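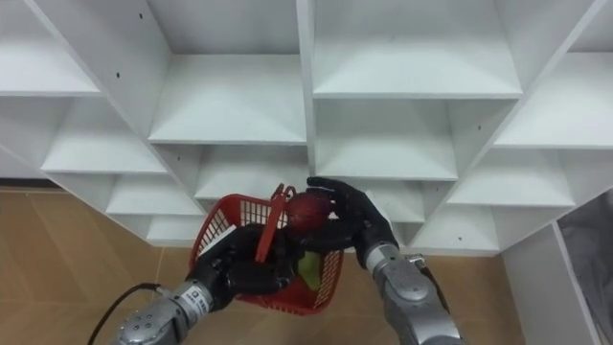
Chapter 7

Collecting Demonstrations for Two-Handed Tasks

7.1 What counts as an example

A learning system that controls two arms needs examples in which both arms do useful work at the same moment. Consider a shopping task in which one hand grips the rim of a red plastic basket and the other holds an apple close to the handle. The holding hand matters as much as the moving one. If the basket tilts, the opening moves with it, and a path that was correct a second earlier may now end against the rim.

In this chapter a demonstration is one complete recording of a task, from a defined start to a defined end. It contains the camera images, the joint positions of both arms and hands, and the commands sent by the operator, all stamped by the same clock. A recording that lacks any of these is called a fragment. Fragments may be useful for training a vision model, but they are not used for training control.

7.2 The Doltside collection

Most of the worked problems draw on the Doltside collection, planned by Golshifteh Pakzad and recorded over one winter. The plan called for 2000 demonstrations of moving fruit between a basket and open shelving. After review, 1324 were kept. The others were set aside for clock errors, missing joint data, or an end state that did not match the written task.

Images were stored at 30 frames per second. Joint positions were sampled faster and matched to the nearest image afterward. Section 7.4 shows how a small error in this matching leads a trained system to close its fingers too early.

7.3 Sources of variation

A set of identical demonstrations teaches a system very little. The collector must decide in advance what will change between recordings and what will stay fixed. Useful changes include the tilt of the basket, the color of the fruit, the height of the free hand, and the fruit already inside. A green item partly hidden behind the fingers is a harder case for the camera than a red apple held above the rim, and both cases should appear in the set.

Operators are also a source of variation. Garnet Després compared recordings made by several operators on the same task and found that pauses differed more than paths did. Some operators stopped before every release — others released while the arm was still moving. A model trained on both without labels tended to hesitate. The Yazdani rule, introduced in Section 7.5, gives one method for trimming pauses while keeping the timing between the two hands.

Before reading further, the student should review clock alignment in Chapter 4 and the definition of an end state in Chapter 6.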